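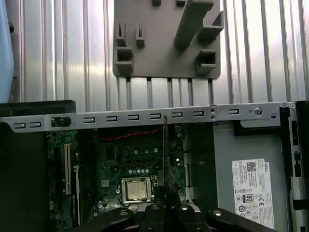
Working view over the motherboard and power supply, with the fixture plate behind

Call for participants: student robot disassembly project, Benberg Technical College
Posted 24 March 2026

The Benberg robotics club is taking on new members for its computer disassembly project. The project uses a robot arm and gripper to work inside desktop computers, and the goal is to take parts out in a state where they can be used again. We have places for 15 students. You do not need to be studying engineering, and you do not need to have been in the club before.

The project is called Stitora. It runs through the end of the semester and finishes in July with a public demonstration day at the Grarkbridge campus. Members who complete the project get 2 credits toward the applied lab requirement. Students who have already met the requirement can still join, but the credits will not count twice.

What the work is

A desktop computer lies open on the worktable next to a printed fixture plate. Participants plan how the arm should approach a part, write or adjust the motion for it, run it at low speed, and write up the result. Memory modules, expansion cards, drives and cables all need different handling. Cables are the hardest part of the job so far and we would like more people on them.

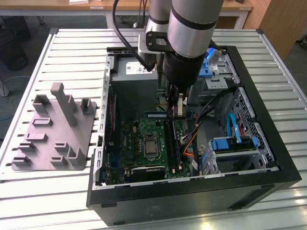

Arm at the board, power supply upper left, drive bays at right

There are four work groups. You will be asked for a first and second choice on the form.

Motion group. Writes approach paths and grip sequences. Some programming needed, any language. If you have only done the intro course, that is fine.

Fixture group. Designs and prints the plates and small holders that stand beside the computer. You will need the print shop safety card before your second session. The card test is given at the front desk of the print shop during normal hours.

Vision group. Labels images and checks whether the system has found the right part. This group has collected 1,000 labeled images and wants a good deal more variety in board layouts and case interiors. Patience matters more than experience in this one.

Records group. Keeps the run log, the parts list and the written procedures. The log stands at 164 runs. This group also prepares the posters and handouts for July, so people who write clearly or know layout software are very welcome.

Time and place

Sessions are in the Cárdenas Building, ground floor lab, on weekday evenings. Each group meets once a week, and there is one shared session every other week where all groups work at the table together. Expect to put in some reading or coding time between sessions. If you know you will miss more than two shared sessions, please wait for the fall intake.

What we ask of you

You must be enrolled at Benberg, full or part time. You must complete the lab safety orientation before you go inside the marked area. Closed shoes are required, long hair is tied back, and no loose sleeves or lanyards near the arm. One person at a time is at the controls, and everyone in the room knows where the stop button is.

Computers are unplugged before they come to the table. Power supplies stay closed - we remove them whole and do not open the housing under any circumstances. Drives go to the locked cabinet at the end of the session and are not to be plugged in to see what is on them.

What you get

Time on the arm, for every member in every group, including records. A parts and tools allowance is available for fixture designs that the group has agreed on. Parking is not covered. There is no fee to join. 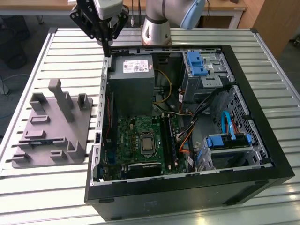
Case and fixture side by side on the slatted table

One member of the current group, asked what new people should know, said that the first few weeks go mostly into small corrections, that a grip which looks fine on the screen can still miss a latch, and that it helps to bring a notebook and write down every setting before changing it.

How to apply

Fill in the short form on the club page or pick up a paper copy from the rack outside the Cárdenas lab. The form asks for your program, your evenings, your two group choices and a few lines on something you have built, repaired or taken apart. It does not have to be electronic. A bicycle, a sewing machine or a school project is fine.

Forms are read in the order they come in, and we try to keep the groups even in size. Everyone who applies will get an answer by email, including those we cannot place. If we run out of places, your form can be held over for the fall - check the box at the bottom if you want that.

Questions about access to the lab or adjustments to the workspace can be written on the form or asked at the lab door before any evening session.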